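Binder Clips: How a Bit of Bent Metal Holds So Hard (and How to Sort a Whole Heap of Them)

I love binder clips. I have far too many of them, and every so often they all end up out on the desk together. 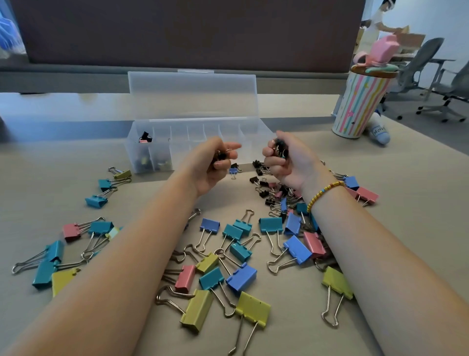

You probably have a few at home, hiding in a drawer with the dead batteries and the spare keys. Some people call them bulldog clips or foldback clips, and my gran just called them "the pinchy ones". They do one job, which is holding paper together, and they're brilliant at it. So how do they do it, when there isn't a motor or a magnet or a drop of glue in there?

What's in a clip?

Pick one up and have a proper look (mind your fingertips!). There are two sorts of part. The coloured bit is a strip of thin, springy steel that's been folded round until it looks like a tent, or a slice of cheese if you're hungry. Then there are two wire handles, one on each side, and those are the silver loops you squeeze.

The coloured bit is the spring. When we hear the word "spring" most of us think of a curly one, like you get inside a click-top pen, but a spring is really anything that you can bend and that pushes back to its old shape when you let go. A ruler twanged on the edge of a table is a spring. So is a diving board. The steel in a binder clip wants to be shut. When you open it you're bending the steel, and the whole time it's holding your paper it's trying to close itself up again. That's the grip!

Why do the handles help?

Try to open a clip by pulling the metal edges apart with your fingernails. Go on, I'll wait. Horrible, isn't it? Now squeeze the handles together instead and it opens quite easily.

The handles are levers. A lever lets you swap a long, gentle push for a short, strong one. Your fingers move quite a way when you squeeze the ends of the handles, and the jaws of the clip open only a tiny bit, but they open with much more force than your fingers could manage on their own. A seesaw is a lever too, and so is the handle of a nutcracker.

Here's the other clever thing. Once the clip is on, you can fold the handles down flat against the paper so they don't stick out. Or you can leave one up and hang the whole thing on a hook. And if you squash the handles inwards at the bottom they'll pop right out, and then the clip stays on until you put them back.

Big ones and little ones

Clips come in different sizes, and it matters which one you choose. A mini one is good for a few sheets, like a spelling list or some drawings. If you try to force it over a thick pile it'll ping off and shoot across the room. (I once lost one behind a radiator. It's still there.) A big one has wider jaws and stiffer steel, so it can hold a fat wodge of paper, but on two thin sheets it feels a bit silly, like wearing wellies to bed.

My friend Khalil Akl is a piano teacher and he uses large ones to keep his music from blowing away at outdoor concerts. He says yellow-green is the best colour because he can find it in the grass. I'm more of a teal person myself.

Sorting a heap

Now for my favourite part. If you tip lots of clips into one pile they get tangled, and it's all down to those wire handles. Each one is a loop, and loops love to hook through other loops. You pick up one clip and four come with it.

The way I do it is size first, colour second. Big ones get pushed out of the way across the desk, and the mini ones go into a heap of their own in the middle. Then I scoop up the little ones a handful at a time and drop them into a box with compartments. A see-through box is best, as you can tell what's in it with the lid shut. You can do black in one compartment and pink in the next, or you can mix them all up if you like surprises.

Some people do it the other way round, with colour first. Shaohua Yuan, who lives next door to me, thinks my way is completely wrong, and we had quite a long chat about it over the fence one Friday.

Things to try

Put a clip on the edge of a desk and thread a charging cable through one of the handles, so it can't slither off onto the floor.

Clip the top of a cereal bag shut.

Stand a postcard up in one. Lay the clip on its flat back edge with the jaws pointing at the ceiling and slide the card in.

Ask a grown-up for a stack of scrap paper and see how many sheets a mini clip will hold before it springs off. Keep your face well back, and write down your number. I got to 30, and my thumb was sore until teatime.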